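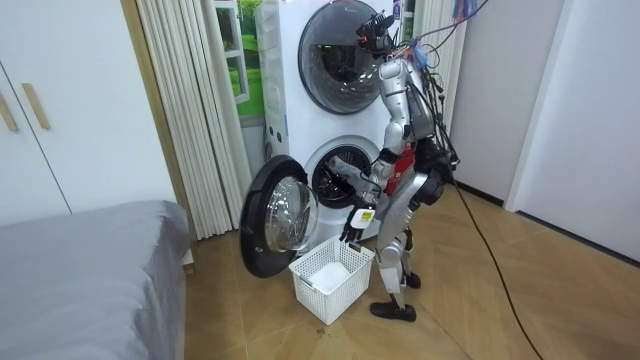
Software Developer, Whole-Body Planning and Control

Cletska Robotics, Cilbridge
Full time, two-year contract with the option to extend
Reference: 2685

About the job

Cletska writes the software that lets a humanoid robot do housework. Our current program, Bramby, is about laundry: opening the machine, emptying the drum, getting everything into a basket and carrying the basket to another room. We work in a furnished test flat with a stacked washer-dryer, and we run on the robot most days.

We are hiring one developer for the planning and control group. You would report to Nuala Hanrahan, who leads the group, and work closely with the perception team down the hall.

The lower drum is our main problem at the moment. The robot has to bend its knees, keep its balance and put one arm through a round opening without touching the rim, while the other hand stays free to place things in the basket. Our planner treats the arms and legs as separate problems and joins them afterwards. It is slow, and it gives up too often when the door is only partly open. We want to replace it with a planner that handles the whole body at once.

What you will do

Take over the whole-body planner and rewrite the parts that need it. The code is C++ with Python bindings.

Work on the balance controller for reaching at low heights, including what happens when a wet sheet weighs more than expected.

Write collision models for doors, drums and baskets, and keep them in step with what perception reports. Clear plastic and glass are still hard for our depth sensing, so the planner has to cope with a door whose position is uncertain.

Add to Pelletier, our in-house tool for recording and replaying runs. It holds 633 labelled unloading runs, and every planner change is tested against them before it goes on the robot. The replay viewer needs work. Scrubbing through a long run is painful and the joint torque plots do not line up with the video.

Take your turn as robot operator. This means standing beside the robot with the stop button, keeping the power cable clear and writing up the run log. Everyone in the group does it, including Nuala.

What we need from you

Solid C++ and enough Python to write your own test scripts.

Experience with motion planning or control on a real robot. Arms, legged robots and mobile bases all count. Simulation work is welcome, but you should have spent time with hardware as well.

A working knowledge of rigid body dynamics and numerical optimization.

Clear writing. Run logs and design notes are read by people who were not in the room.

Useful but not required

Work with contact-rich tasks or soft objects such as cloth. Real-time Linux. Any experience with motor controllers over a field bus. A degree is fine, and so is equivalent work. We will ask about what you built.

Hours, pay and place

The week is 40 hours. Core hours are 10 to 3 and the rest is up to you. Planner and tooling work can be done from home up to two days a week. Robot sessions are on site. The test flat is on the ground floor and has step-free access. If you need changes to the operator role, tell us and we will work them out with you.

Pay depends on experience and is set on the same scale as the rest of the group. We send the scale to everyone invited to a first interview. We can help with moving costs to Cilbridge.

How to apply

Send a resumé and a letter of no more than two pages to Costel Grgić at the Cletska office, quoting the reference number. In the letter, describe one bug you tracked down on a physical robot and how you found it. Links to code are welcome. Please do not send videos over 255 MB.

Applications close Wednesday, July 1, 2020. First interviews are by phone. The second is a half day with us, made up of a code review using part of the current planner, a talk with the perception team and a robot session with you watching. There is no whiteboard test.

Questions about the work itself can go to Nuala. Questions about the contract, visas or moving should go to Costel.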